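Cable slack, wrist cuffs and a purple sloth

The shared workshop in Dirnisby gives each project one long-term bay and a table, and since October ours has been taken up by the two-armed torso we call Serik. I have written about the base and the shoulders already. This post is about the hands and wrists, which took longer than both of those together.

Serik's hands came as a pair with no wrists. The mounting faces on the hands did not match the ones on the forearms, so I drew an adapter and a cuff to go over it. The first cuff was too tight and rubbed on the cable when the wrist turned. The second was a millimeter wider and had a notch, and that's the one I kept. I printed them in white because white was what was on the spool.

The cables are the part I would do differently. On the bench I measured them with the arms straight, which gave me a nice neat run along the forearm. Then I bent the elbow and the connector pulled out. I added slack, and the slack caught on the table edge. I added a clip, and the clip came off. The current version has a loose loop near the wrist and runs back along the arm from there. It looks untidy but I have had no more disconnects from it. A proper sleeve is on the list.

For software I am using Cluder to record and play back arm positions. It is fine once set up. It saves every joint at 100 readings a second, so the files get big fast, and I now clear them out at the end of each evening after copying the ones I want. The grip force is a single number from 0 to 20. Anything under 5 lets a soft object slide through the fingers, so I start there and go up.

The test object is a plush sloth. I had been using a foam block, but a block is too easy: it has flat sides and it stays the shape you left it. Long fur hides where the body is, and the arms flop. The task is to pick it up with the left hand, bring the right hand in toward a paw, and put it down again. A plate stays on the table as a fixed marker so I can tell if the torso has shifted on its mount between runs.

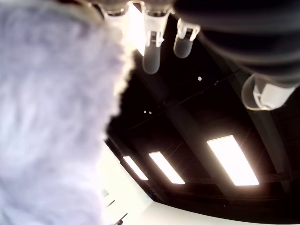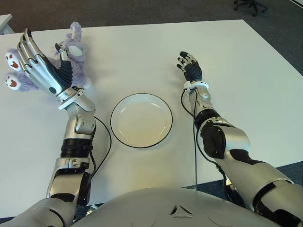
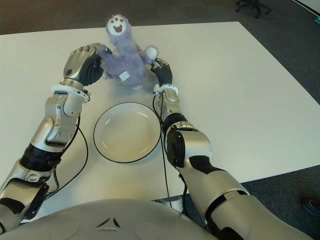

Harawira, the group in the next bay, left a comment on the workshop board: the left hand closes too early, and you would get a better hold if the thumb waited until the fingers were already around the arm of the toy. They also said to stop tuning the force until the timing was right, as otherwise I'd be fixing the same thing 2 times over.

I tried it the same evening. In Cluder the thumb has its own delay setting, which I had left at zero the whole time. With a short delay the thumb comes in under the arm of the sloth and doesn't push it away. I was able to bring the force down a couple of steps too. So they were right on both counts, and I have written the new settings on a piece of tape on the power supply.

What still does not work well is letting go. The fingers open, but fur hangs on between the segments and the toy gets dragged a little way before it drops. Opening more slowly makes it worse. Opening fast and lifting at the same time is better, although then the arm shakes. I think the shake is in the elbow mount and I plan to take that apart next. There are four screws in there that I put in without thread lock, and I'd like to look at those before I blame anything else.

If anyone has run cables past an elbow joint like this one and has a sleeve they are happy with, please leave the part number in the comments. I need something that bends easily and can be opened along its length, because I am not taking those connectors off again.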